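Section 7. Recording Demonstrations at the Counter Station

7.1 Purpose

This section explains how an operator records demonstrations with the Kindby arm for use in training. It applies to single-arm tasks carried out on a countertop with ordinary kitchen appliances. Two-arm tasks are covered in Section 9. Operators must have completed the motion safety module before starting.

7.2 Before the session

1. Confirm that the emergency stop is within reach of the operator's seat and that it has been tested during the current shift.

2. Start the Jomside recorder and wait until both the wrist view and the joint data show as active. Do not begin if either one is missing.

3. Enter the task code and your operator code. A guest code may be used for practice but not for recorded work.

4. Check the gripper cable for slack. With the arm at its lowest working height, the cable must not pull tight or catch under the finger linkages.

5. Place the appliance within the working area marked on the task card. Move it by a small amount between takes, as directed on the card.

6. Make sure that the appliance is unplugged and the vessel is empty.

CAUTION: Never record with liquid in a vessel unless the task card calls for it and a second person is present.

7.3 Recording a take

1. Bring the arm to the ready position with the fingers open.

2. Press Record and hold still for one full second.

3. Guide the gripper toward the handle named on the task card. On appliances where the pot and the base each have a handle, approach slowly and settle on one of them before closing the fingers. 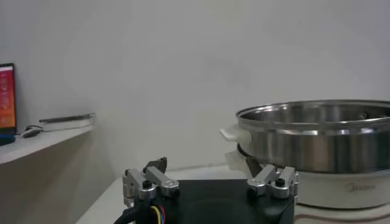 How many takes are needed before a task can be sent for training?

Each task requires 40 accepted takes per operator, from at least two operators. Practice takes and rejected takes do not count toward this number.

4. Close the fingers until the force reading is steady. Do not squeeze further to correct a poor grip. Open the fingers, back away, and try again within the same take.

5. Complete the motion on the task card and release the object.

6. Return to the ready position, hold still for one second, and press Stop.

NOTE: A corrected grip is useful material and should be kept. A take in which the arm strikes the wall, the shelf or the appliance must be marked as rejected, even if the task was later completed.

7.4 Labeling

Label each take before starting the next one. Select one result only: Completed, Completed with correction, Not completed, or Rejected. The comment field is limited to 63 characters and should name the handle or part that was gripped. Avoid general remarks such as "good" or "bad."

Takes left without a label are held in the Wosstead store for 7 days and then removed. They cannot be recovered after that time.

7.5 Changes to the station

Shelving, monitors and lighting form part of the recorded view. Small changes are allowed between sessions and should be entered in the station log. Do not change them during a session. If the wrist camera is removed or loosened for any reason, repeat the alignment procedure in Section 4 and start a new session.

The current counter set contains 3,091 accepted takes. Any request to remove or relabel existing takes must be made in writing to Nuwan Kumarasinghe, Data Quality. Questions about task cards should be sent to Leandro Montoya at the Peñalver site.

7.6 Ending the session

1. Move the arm to the rest position and switch off motor power.

2. Confirm that the number of labeled takes in the recorder matches the session sheet.

3. Select Close Session and wait for the transfer message before shutting down the computer.

4. Wipe the fingertip pads with a dry cloth. Report worn or loose pads on form K-2.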